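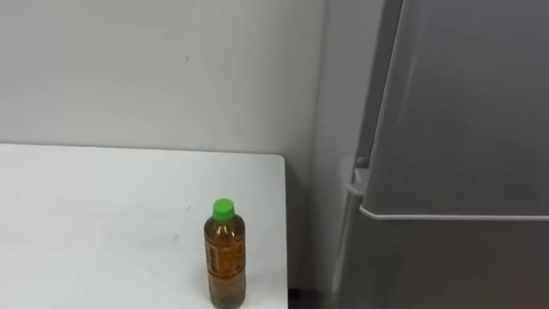

Photos: Lies Dijkstra / Troveck

Chapter 4
A Morning at Troveck

Open day, February. Room 40, second door past the stairs. One table, one bottle of tea, one fridge - and a class that had read three chapters on grasping and never stood next to a robot. Bring your notes from Chapter 3, you will need the part on friction.
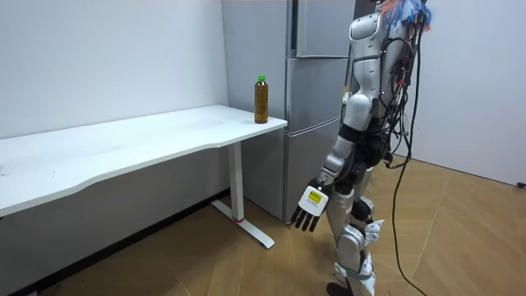

4.1 Before the Hand Closes

Reach first, then grip. The fingers have to get around the bottle with out tipping it, and a ridged plastic side gives them little help. 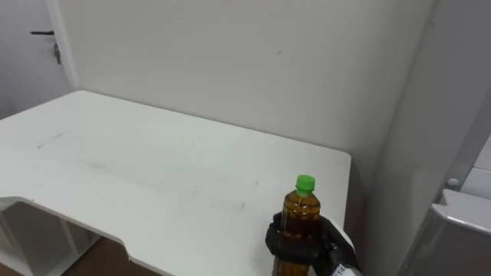 Too little force and it slips. Too much and the wall buckles - we come back to teh numbers in 4.3.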